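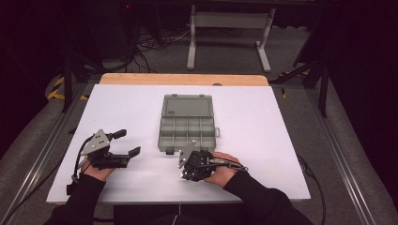 I run a small molding shop in Markville, and we've been on Padmont's recycled polypropylene pellets for 18 months now, so I figured it was time for a review! Our last order was 2,234 pounds, shipped out of their Sturkalwood plant, and it showed up a day early. Melt is consistent and the color holds — a little grayer than virgin resin, but my customers don't mind. We've scrapped way fewer parts than we did with Magaña (sorry, guys). My one gripe is the $237 pallet fee, which used to be included. Four stars out of 5, and I've already reordered for August.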